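Participants wanted: artificial flower arranging, six sessions
Posted 2022-10-27

I have read a lot of calls like this one and most of them promise too much, so let me start with what you won't get. You won't come out a florist. You won't get a certificate, and if somebody offers you one for arranging fabric and plastic flowers, I would ask what it is for.

What we need is people to put together bouquets from artificial stems, over and over, at a table, so that Sinden can find out whether its new sorting guide is any use. The guide claims that a beginner who follows it will make a bouquet that holds its shape. I have my doubts. Nisreen Khoury wrote the thing and is more hopeful than I am – she has arranged flowers for years, and I suspect that is why it makes sense to her.

What you would do

Each session you get a tray of mixed stems and a page from the guide. You pick your stems, build one bouquet in the hand, tie it, and then take it apart and put everything back on the tray. Then you do it again with the next page. Some pages will strike you as obvious. A couple, in my view, are plain wrong, and I won't say which before you have tried them.

Afterward you fill in a short form. Please write what you think. The last round gave us page after page of "very nice, thank you," and we learned nothing from it.

Who can apply

Adults who can sit and use both hands for an hour. No experience needed, and if you have worked in a flower shop for more than a season we would like you to skip this one. You should be able to tell pale pink from peach under indoor light, as two of the pages depend on it. If perfume bothers you, ask first: one batch of stems from Fornier came scented, for reasons that escape me.

Pay and hours

The pay is $900 for all six sessions, paid at the end. People who leave early are paid for the sessions they finished. We have room for 53 participants and I expect some will drop out after the second session, when the novelty is gone. 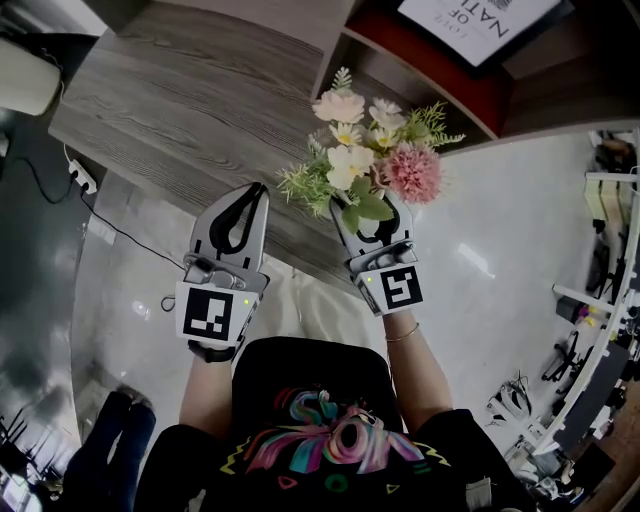
Good artificial flowers are harder to handle than fresh ones in at least one way, and applicants tend to laugh at this until they try. The heads are out of scale with each other and don't give when you push them together. Put one large peach rose at the top, a cream bloom in the middle and a fluffy pink pom-pom off to the right, and the small white daisy types have to fit wherever they can. The guide says to start with the biggest head. Maybe. Khalil Sfeir starts with the greenery, and his bouquets look better to me than the ones on the cover.

To apply, write to Ditte Fogh at the Sinden front desk, on paper or by email, before the end of October. Tell her which sessions you can make and whether you are left-handed. Don't send photos of arrangements you have made at home. She will answer everyone, though not fast.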